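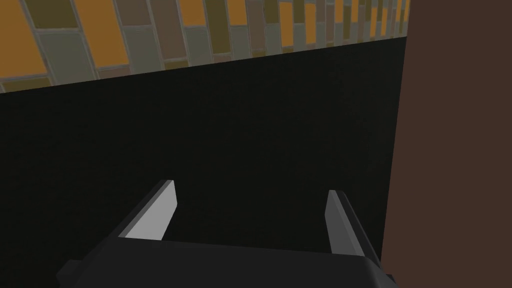

Open gripper at the dark flat surface, in the tiled room of the simulator.

Tulitz Gripper Simulation Kit — Gallery

Welcome to the gallery page of the Tulitz kit. With the kit you can practise the work of a two-finger gripper on your own computer, before you buy the real arm. The picture is a render from the view behind the hand, which is the view most of our customers use for training.

Look at the fingers: they are set wide apart, with nothing between them, and the light-grey pads are on the inner sides. Behind the dark surface is the wall with orange, olive and grey tiles. Ruwan Uddin made the rooms, and the wall colours can be changed in the settings file.

What you receive: 60 kitchen and workshop rooms, 2 gripper models and 2,000 ready starting positions. The licence is for one laboratory or one classroom. Updates are free until the end of December.

For schools we have a lower price — please write to Chaminda Weerasinghe at the Nunditz office and tell him how many computers you have.

Gallery last changed: 5 March 2023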